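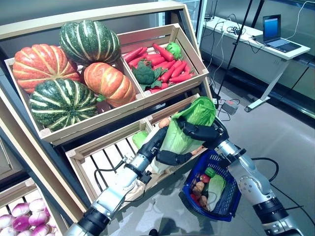

RUKVILLE, August. The Rukville Football League will install the Jugah play clock system at all eight of its fields before the start of the regular season. The system replaces the hand-signaled count that back judges have kept since the league was formed. Each field receives two display units, one behind each end zone, mounted on the existing fence posts above the height of the end line pylons. The digits are a deep orange, near the reddish-orange of the large pumpkin at the left of the upper crate, and were selected after officials compared several colors from the opposite goal line in late-afternoon light. Brightness is fixed during play and can be changed only while the game clock is stopped. The displays are supplied by Ustine, which also holds the maintenance contract.

Under the new procedure, the clock operator sits at the press table and starts the count on the referee's ready-for-play signal. Both end zone displays run from a single controller, so the quarterback and the defensive backs see the same value. If the two displays disagree, the operator blanks both and the back judge resumes the hand count until the next change of possession. A lost display does not stop the game and does not entitle either team to a timeout.

Search this site
Enter keyword
Go 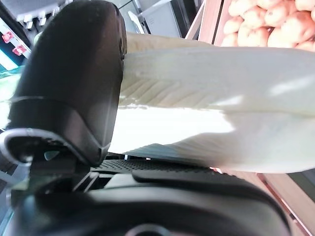 Reading time: 3 minutes

The system was tested over four preseason scrimmages. Operators logged 609 plays. The log was then compared with the officials' game cards, and differences were reviewed by Elba Lucero, the league's supervisor of officials.

"Most of the differences came from late starts, where the operator was watching the ball and missed the referee's arm," Lucero said. "We moved the operator's chair to the midfield end of the press table and rewrote the signal section of the manual. The hardware did what the specification said it would do."

The revised manual separates the duties of the game clock operator and the play clock operator. One person may not hold both positions in a league game. Operators must attend one training session and work one scrimmage before assignment. Head coaches will receive the procedure with the regular preseason rules packet, and captains will be reminded of it at the coin toss during the opening round.

Skekesa Field, the league's largest venue with 2,001 seats, will be fitted first. The remaining fields follow in order of their first home date. Power is drawn from the scoreboard circuit, and no trenching is needed except at Skekesa Field, where the visitors' end has no outlet.

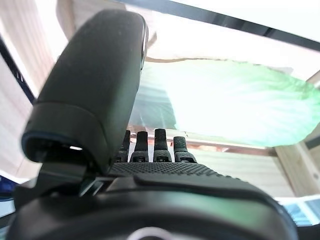
Can a coach challenge a play clock ruling?

Delay of game remains a judgment call by the officials and is not open to challenge. A coach may ask the referee to confirm that the displays are working, and the request is handled at the next dead ball.

"The clock informs the call. The flag still belongs to the back judge," said Slamet Goh, the league's director of operations. "Teams should plan their substitutions on that basis."

Clubs may request a practice session with the displays through the league office. Sessions are available on weekday evenings and end at 9 p.m.

Media inquiries: Office of Operations, Rukville Football League

8 shares
4 comments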